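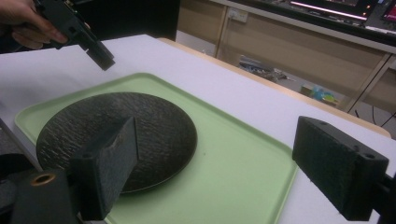

2022-07-03，定标流水线。上周把小行星测光的归算脚本重跑了一遍，结果和旧的对不上，差了几个百分之一星等，不大，刚好够让人睡不着。今天在白桌面这边坐了一下午，桌沿是木色封边。之前打印出来的残差图，铅笔圈了一圈又一圈，圈到最后发现圈的全是同一颗比较星。这颗星在旧星表里老老实实，在新星表里多了一个变星标记。它变了多少年了，我们拿它当标准也用了多少年。

先把现状记清楚，免得下个月又从头猜：

- 旧流程：Landis 写的那一版，孔径固定，天光背景取环形中值。代码里没有注释，只有一行“这里别动”。
- 新流程：Jostwood 包，孔径随星像宽度走，背景是二维拟合。注释很多，和代码不太一致。
- 输入：一月那批图，3121 帧，扣掉云、扣掉导星跑掉的、扣掉圆顶挡了一半还在认真曝光的，剩下的进归算。

## 比较星的问题

换掉那颗变星以后，重新选星。条件写在这里：颜色接近太阳，离视场边缘至少 200 像素，整夜没有饱和，星表里没有任何可疑标记。按这个条件筛完，最靠东的那个视场里一颗不剩，于是把边缘的条件放宽。放宽之后剩的几颗里有一颗是双星，分得不太开，星像好的夜里是两颗，星像差的夜里是一颗胖的。固定孔径的时候它没事，孔径一变就有事。旧流程在这一点上赢了，赢得毫无自觉。

处理办法：双星剔掉，视场之间用重叠区接零点。接零点的脚本在 Skomitum 那台机器上，路径写死了，换机器要改三处。改了两处，跑了一遍，居然没报错，数字也很漂亮，漂亮得可疑。查下来它读的是去年的缓存。第三处改完才是真数字，没那么漂亮。

## 时间戳

另一件事，和星等无关，和命有关。

有一晚的天体测量残差全部沿着运动方向偏，快的目标偏得多，慢的偏得少。这种样子看一眼就知道是钟。日志里对时服务从傍晚起就没连上，相机电脑靠自己的晶振走了一夜，走得很有信心。用几颗星历精确的目标反推，偏差随时间线性增长，到天亮前最大。可以改，改完残差回到正常范围。

有两点要注意：

1. 文件头里的 DATE-OBS 是快门打开的时刻还是读出开始的时刻，两套软件说法不同。Öberg 的控制程序写的是开快门，文档里写的是曝光中点，文档错。归算时统一加半个曝光时间，不要加两次。（加过两次。）
2. 改过的时间写进新的关键字，原来的不覆盖。上回覆盖了，后来想核对，只能去翻圆顶的开关记录，翻了一个晚上。
3. 那一晚的测量在修正之前不上报。已经报出去的几条要发更正，格式按老规矩，理由栏写“时钟误差”就好，不必写感想。
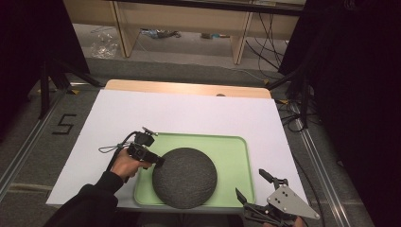 ## 光变曲线

重点目标是内部编号 1331 的那颗。名字以后再说，反正光变曲线不看名字。

用新零点折了一遍周期。旧结果是一条双峰曲线，两个峰差不多高，周期图上主峰旁边站着一排日混叠，个个都说自己才是真的。新结果里两个峰的高度分开了，主峰也比以前突出，混叠还在，声音小了些。暂时采信双峰解，单峰解在一处极小值附近散得太开，画出来像扫帚。

相位角的改正还没做。这批数据跨的时间不长，斜率参数拟合不动，先用默认值，在图注里写明。以后有人问为什么是默认值，答案就是数据不够。

可疑的地方：相位 0.4 附近有一串点系统偏暗，都来自同一夜的后半段。可能是大气质量大，可能是目标从一颗暗星旁边经过，也可能是平场。平场嫌疑最大，那一夜用的是前一晚的平场，滤光片轮中间转过一圈，灰尘的位置对不上，甜甜圈全在，只是搬了家。

## 待办

- [ ] 把筛掉的帧列一张表，写原因。“不好看”不算原因。
- [ ] Skomitum 上的路径改成从配置文件里读。
- [x] 变星从比较星列表里删掉，两份列表都要删。
- [ ] 找第三份列表。肯定有第三份。
- [ ] 平场按夜重做，先做可疑的那一夜。
- [ ] Jostwood 的背景拟合网格现在是默认，试一次更粗的，目标旁边有亮星时它会把星晕当背景一起扣走。
- [ ] 给对时服务加报警。要求：能在天黑之前响。

磁盘还剩百分之 26，中间结果先别存双精度。旧流程的输出留着不删，等光变曲线两边都画完再比一次。Landis 版里那行“这里别动”，今天试着动了一下，背景值全变成负的，已经改回去了。

晚上如果晴，先拍平场。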